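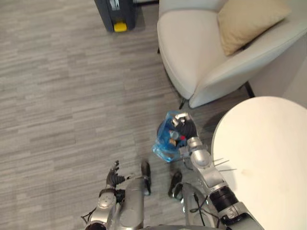 Head camera, right hand on the bag handle.

Reviews > Manipulation > Methods
3 min read | 2 comments | 10 shares

Flundus is a training recipe for tidying policies on two-armed robots, released by Fiton in February. It adds one thing to ordinary imitation learning: a small network, Yu, which decides at every step how far to trust the head camera against the wrist cameras. We ran the released code on our own recordings, 2000 training episodes with 40 held back.
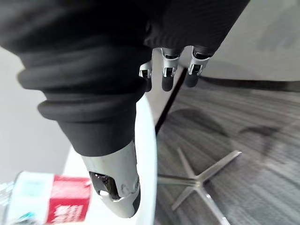
Wrist view over the round table, carton at lower left.

Setup took two days, most of it spent on time alignment. The loader expects all camera streams on one clock and drops any episode that fails, without a warning. The documentation does not mention this. Once past it, training was stable and the default settings needed no changes. 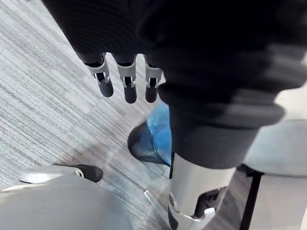
Wrist view, three fingers above the carpet.

On the held-back episodes Yu behaved sensibly. Its weight moved to the wrist cameras near contact and back to the head camera between grasps. Predicted hand paths were smoother than those from our Vorurport baseline, most clearly in the last few centimetres of an approach. We measured prediction error only and make no claim about success on the robot.
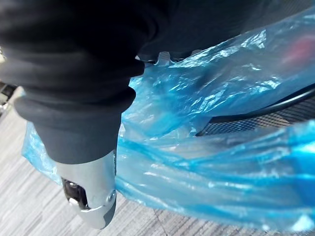
Thin film remains the weak point of the method. Yu reads sharp local detail as a sign that a view is useful, and a crumpled blue bag supplies plenty of it: bright highlights on every crease, with the mesh of a chair back visible among the layers. The weight then stays on the wrist view when the head view would serve better – retraining with stronger colour changes did not help.

Recommended for rigid objects. For bags, keep fixed weights for now.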